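Wrist view: pose estimate drifts over patterned surface

Posted by Leire Escobar, 2019-01-31

I run the Tanderano pose tracker on the wrist view to get the tool tip while the arm hovers over a printed surface. On a plain gray mat it holds. Over the print it wanders, and the confidence never drops. I've been through 794 frames from one run and the tracker sounds equally sure of itself in all of them. The docs say it is "texture robust". I have doubts.

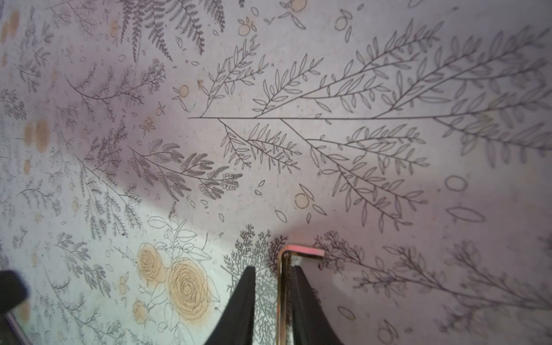
Wrist view over the leaf and rose print, with the bent rod between the fingers.

Is this a tuning problem, or is the tracker locking onto the pattern?

Hjalti Dalsgaard

Locking onto the pattern, I'd bet. The sprigs right behind the rod are all thin lines, and an edge-based tracker loves those. Mask everything outside the gap between the fingers, then plot the residual per frame. I wouldn't trust the confidence number at all – in version 2 it only reports how many edges matched, and says nothing about which ones.

grimsd4

just raise the edge threshold, worked for me on Sunero

Hjalti Dalsgaard

Raised to what, and over what background? The rod's edges may go before the leaves do.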